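This site uses cookies. Accept | Settings

4.2 Setting up for open day visitors

1. Keep visitors 3 feet from the table.
2. Open the gripper fully before the first run.
3. Press Start on the Khalaf panel.
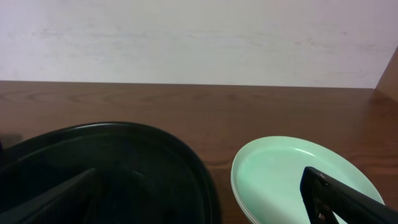
Run the plate demonstration at low speed. Stack the green plates to the right of the black container, with bare wood showing between them.

CAUTION: Press Stop before moving any plates.

© Sovwood Motthorpe | Contact | Back to top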